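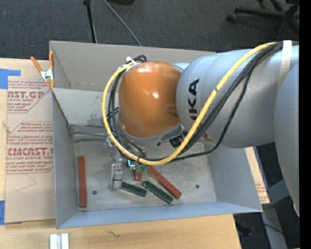

Trivent says its arm can learn a job by being shown it. How much showing is another matter

04/03/2026

Trivent, the automation start-up, has put out the first results from Mirna, its system for teaching an industrial arm by remote control, and is asking factories to sign up for trials in May. The pitch is familiar. A worker with a hand controller steers the arm through a job, the software records every move, and after enough repeats the arm does the job alone. No programmer needed.

The test job was picking colored blocks out of an open box. It's a fair place to start, and plenty of labs use something like it. It is also a long way from a parts bin on a shop floor, where things are oily, tangled and rarely the same from one week to the next.

According to the company's own summary, operators recorded 700 demonstrations over 9 days. Trivent calls this "a handful of afternoons." We would call it most of two working weeks, and that is before anyone has looked at the cost of the people doing the steering. The summary says three operators took part and that all of them had used the controller before. How a new hire would do with it is left out.

Then there is the score. Working alone, the arm cleared the box in 47 of its test runs, a number the company repeats several times. The summary does not say how many runs there were. We asked. A spokesperson said the full figures would be in a paper "later this year" and that the result was "very strong for this stage." Maybe it is. Without the second number there is no way to tell.

We also asked whether the blocks used in testing were the same ones used in the demonstrations. They were. Was the box in the same spot? It was, "within normal variation." Lighting? Same room, same lights. None of this is cheating, but a system that has watched people do one thing in one place hundreds of times ought to be good at that thing in that place. Buyers will want to know what happens when the box moves a foot to the left.

Akpalu, a packaging firm that tried an earlier version, gave a cautious account. It said the remote controls were easy to pick up and that its staff liked being asked to teach the arm instead of watching a contractor do it. It also said the arm had to be taught again almost every time a product changed shape, and it has not placed an order.

Rival system Era takes a different route, with the operator gripping the arm and moving it directly by hand. Its makers claim this needs fewer demonstrations. They haven't published their test runs either.

Trivent says the May trials will be open to small and midsize plants and that each site will teach its own task from scratch. It has not set a price. Plants that take part will be asked to share their recordings with the company, and the sign-up form does not say who owns them afterward.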